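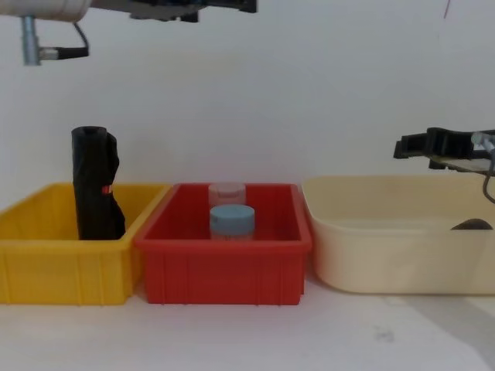
Junior netball in the Flakemora district: notes on the season ahead

Registration for the junior netball season at Flakemora opens in March, and families are asked to read the following before completing the form. The district association received 2564 registrations last year across all age groups, its highest total to date, and court time will be allocated with that demand in mind.

The under-11 and under-13 competitions will again be played at the Lerero courts. Resurfacing of the two outdoor courts nearest the road was completed over the winter break, and both are now marked for match play. The Rovach indoor centre will host the under-15 fixtures and all wet-weather transfers. Clubs will be told of any transfer by 7 am on the morning of the match.

I have written here before about the distance that some of our players travel. The Chiu club draws its teams from farms and small settlements well outside the town, and a late change of venue can mean a wasted journey for several households. The association has agreed that, other than for weather, clubs must receive 48 hours' notice of a change. I regard this as a sensible rule and am pleased to see it in writing.

Fees remain as they were. A travel fund of 4000 has been set aside for players selected for the regional carnival, and each selected player may apply for up to 100 towards transport and accommodation. Applications should be made through the player's own club - the association cannot accept them directly from parents.

Umpires are still needed for the youngest grades. Training is free of charge, takes place over two evenings at Rovach, and is open to players aged fourteen and over. Those who qualified last season need only attend the second evening.

The draw will be published once team numbers are confirmed.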